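Packed Snacks and Picnics: Your Questions

Do I need a proper picnic box?
Probably not. The shops would like you to think so, and the Nellex catalogue has 43 of them. Most are a tub with a handle and a higher price.

What about those trays with fitted compartments?
We remain unconvinced. Compartments suit whoever drew them, and my sandwiches have never been that shape. A plain open tray takes whatever you put in it.

Are carrier bags good enough for the walk to Taritcombe?
For crisps and cartons, yes. For anything with icing, no. Vlastimil Urban swears by double bagging, but he also lost a trifle on the steps in March, so weigh his advice accordingly.

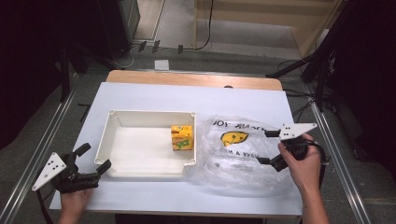
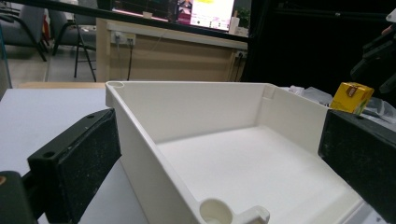

Is it worth keeping thin plastic bags for reuse? Up to a point. People claim they get dozens of trips out of one, and I doubt it. A clear one printed with a smiley face and THANK YOU, like the one on the table next to the tray, will do for a juice carton and a bit of fruit. I wouldn't trust it with a glass jar. Check the corners and the handles before you load it, and throw it out if you find a split.

Should cartons go in upright?
Yes, if they've been opened. Sealed ones are supposed to be fine on their side. I still stand mine up.

Does the Nägeli cool pack really last 8 hours?
It says so on the sleeve. Mine didn't see out the afternoon at Ornumau, and that was in the shade. Pack anything with mayonnaise as if you had no cool pack at all.

Can I send in my own question?
You can. Please don't ask which lunch box is best, as the answer will be the one you already own. Last updated 5th July.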